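Portátil não reconhece o segundo monitor pela USB-C depois de acordar da suspensão
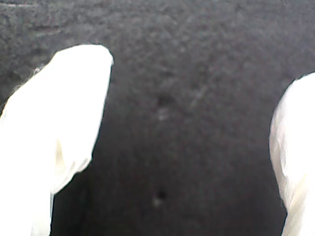

mabelha_77
03/12/2024

Boas a todos. Tenho um portátil Stamon de 14 polegadas, comprado em setembro, e uma dock Skistent ligada pela USB-C. Dois monitores, um por HDMI e outro por DisplayPort. Quando ligo de manhã tudo bem, os dois acendem. O problema é quando ponho a máquina a dormir - à hora de almoço, por exemplo - e volto. O do HDMI acende, o outro fica preto e diz sem sinal. Nas definições de ecrã nem aparece.

O que já fiz:
tirar e voltar a meter o cabo da dock (às vezes resulta, à terceira ou quarta)
trocar os cabos entre monitores - continua a falhar o da DisplayPort, portanto monitor não é
reinstalar o driver gráfico
desligar o arranque rápido

O suporte da loja diz que é da dock, o da dock diz que é do portátil. Já estou farta, sinceramente. A dock tem o firmware 713, que no site aparece como o mais recente, mas a página parece que nao é mexida há séculos. Alguém com a mesma combinação? Vale a pena trocar de dock ou é deitar dinheiro fora?

Ah, e o rato e o teclado ligados à dock voltam sempre bem. Só a imagem é que não.

2 respostas

tó_dos_cabos

Tive igualzinho com outra marca. Se o teclado volta, a dock está a ser reconhecida e tem corrente, o que falha é a negociação do vídeo quando a máquina acorda. Eu ia por esta ordem:

Primeiro a BIOS do portátil. Muita gente atualiza o driver gráfico e esquece-se da BIOS. Vai à página de suporte da Stamon, mete o número de série, vê se há alguma coisa mais nova do que a que tens. Com o carregador ligado, claro, e sem a dock durante a atualização.

Depois, no Gestor de Dispositivos, abre os controladores USB, vai a cada "Hub raiz USB", separador Gestão de Energia, e tira o visto em "Permitir que o computador desligue este dispositivo para poupar energia". Se o separador não aparecer, passa à frente, há máquinas que o escondem.

Nas opções de energia avançadas desativa também a suspensão seletiva USB. Na bateria e na corrente, são duas linhas separadas.

Por fim, o menu do próprio monitor. Procura uma coisa chamada deep sleep ou suspensão profunda, ou então a versão do DisplayPort. No meu estava em 1.4, passei para 1.2 e nunca mais falhou. Perdes alguma coisa se usares taxas de atualização altas, para escritório nem notas. A opção do deep sleep desliga-a logo.

Outra coisa: o cabo que vem com a dock é para manter. Se o trocaste por um mais comprido, volta ao original e testa assim. Há cabos USB-C que carregam muito bem e para vídeo são uma desgraça.

Enquanto não resolves, quando ficar preto experimenta Win + Ctrl + Shift + B. Reinicia o driver gráfico sem fechar nada, o ecrã pisca e às vezes o monitor perdido aparece. Poupa-te andar a arrancar o cabo.

Não comprava dock nova antes de tentar isto tudo. Se na BIOS não houver nada e o monitor não tiver essas opções, aí sim, pede uma emprestada e testa.

uvano_fan

troca por uma Uvano, eu tenho com um portatil Zarei e 3 monitores e nunca deu problema. essas skistent aquecem imenso. ou então nao suspendas o pc, mete só os ecrãs a desligar e pronto, eu faço assim

mabelha_77

Obrigada aos dois. Havia BIOS nova, instalei e continuou na mesma. Mas desliguei o deep sleep no menu do monitor e hoje já acordou duas vezes com os dois ecrãs. Na gestão de energia ainda não mexi. Se voltar a falhar passo para a 1.2 e digo aqui qualquer coisa.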